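Grasp Synthesis Working Forum > Methods and Results > Pose-conditioned grasp proposals on flat utensils, results for review

ferhat_ekinci
Posted 7 February 2021

Colleagues,

The Grinden group has completed the first full evaluation of its pose-conditioned grasp proposal method in simulation. I am posting the results so that objections can be raised before the report is submitted in April. Comments on the evaluation design are particularly welcome.

The method predicts a distribution over wrist poses from a single wrist depth image and a coarse object category. It then rejects proposals whose closing path meets the support surface. The comparison method is the Donnelly baseline in its unmodified form. Both were run for 340 episodes on the kitchen layout set, with the same seeds and the same starting joint configurations.

Success was defined as the object being held clear of the counter at the end of the lift phase, with both fingers in contact. The proposed method succeeded more often than the baseline on every category. The margin was smallest on bowls and largest on long, thin objects. The full table is in the shared folder under Ondasier/results.

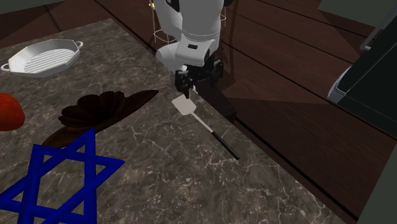
Clutter placement was the part of the protocol that took the longest to settle. Distractors are sampled from the whole asset library without regard to whether they belong in a kitchen, and they are allowed to lie partly outside the camera view. A layout may therefore put a baking dish and a large blue six-pointed star on the same counter as the target spatula, and the method receives no mask to tell it which is which. We considered restricting the library to kitchen items and decided against it. The restriction would have made the category input nearly redundant.

Please reply in this thread so that the discussion stays in one place.

Ferhat Ekinci

h_degirmenci
Replying to ferhat_ekinci

Thank you for posting this ahead of submission. I have read the table and have two concerns.

The first is the success criterion. Contact at the end of the lift phase is a weak condition for a flat utensil. A spatula pinched at the end of its shaft can satisfy it and still be useless for any later step. If the report claims "task-ready grasps" in the abstract, as the draft does, the criterion does not support the claim.

The second is the baseline. Donnelly was tuned for a wider gripper opening than the one used here. Running it unmodified is fair in one sense, but the report should say plainly that part of the margin may come from this mismatch.

Hülya Değirmenci

recep.agca
Replying to h_degirmenci

I agree on the abstract and disagree on the baseline.

The Donnelly release notes give a procedure for changing the opening width, and the authors advise against it where the training data are not regenerated. An unmodified run is the configuration that others can reproduce. Retuning it ourselves would invite the opposite complaint, that we had crippled it by hand. A sentence in the limitations section should be enough.

h_degirmenci
Replying to recep.agca

A sentence would be enough if the margin were uniform. It is not. The margin is largest on thin objects, and those are the objects on which an opening-width error would do the most harm. I would ask for a retuned run as a supplement, with the unmodified run kept as the main result.

ferhat_ekinci
Replying to h_degirmenci

The supplement can be done. We have capacity on the Pikeo cluster for 200 episodes with the retuned baseline and 200 with the proposed method on matching seeds. I would restrict both to the thin-object categories.

On the criterion, the draft wording will be changed. We can also report a second measure, which is the orientation of the object relative to the wrist after the arm has moved to the inspection pose. The data are already logged. Where a flat utensil is concerned, the quantity of interest is whether the long axis stays in line with the fingers once the object is raised, or swings away under its own weight.

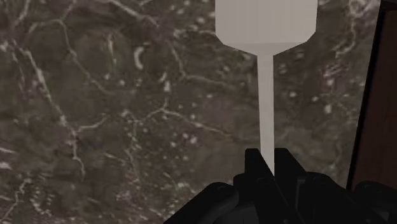
The measure is taken from simulator state, so it does not depend on any image-based estimate. I would propose a tolerance in degrees and fix it before anyone opens the logs.

yigit_yuksel
Replying to ferhat_ekinci

A question on the contact model. The draft states that friction was held constant across all objects. For a spatula the shaft and the handle would differ considerably in practice, and a slim stem held between two flat fingertips is the case where torsional slip matters most. With point contacts and no torsional term, an object may rotate freely about the line between the fingers, or may fail to rotate at all, depending on how the solver handles the contact patch. The orientation measure will inherit that behavior.

I would not report it without stating the contact settings next to it.

ferhat_ekinci
Replying to yigit_yuksel

Torsional friction is enabled, with one coefficient for all assets. The draft omits this and it will be added to the table of simulation parameters.

I accept that a single coefficient is a simplification. A sweep over the full object set is beyond what we can run before April.

yigit_yuksel
Replying to ferhat_ekinci

A sweep over the full set is not needed. Take 40 of the thin-object episodes and run them at a low, middle and high value. If the ranking of the two methods holds, say so and move on. If it changes, the orientation result should be left out of the abstract altogether.

recep.agca
Replying to yigit_yuksel

Supported. I would add that the 40 should be drawn by seed and listed in the appendix - selection by hand would be questioned at once.

I remain unconvinced that the retuned baseline belongs in this report, but I will not hold up the submission over it.

selim_akyol (moderator)

For the record, the following has been agreed in this thread. The phrase "task-ready grasps" will be removed from the abstract. The supplementary runs on the thin-object categories will go ahead with the retuned baseline. The friction check will be run on 40 episodes drawn by seed. The orientation tolerance will be posted here before the logs are opened.

The disagreement between Recep Ağca and Hülya Değirmenci on the status of the retuned baseline is noted and remains open. Further comments on that point should quote the relevant row of the results table.

Selim Akyol

h_degirmenci
Replying to selim_akyol

Noted, with one correction. My request was for the opening-width mismatch to be stated in the main text as well as in the supplement. Please add this to the list.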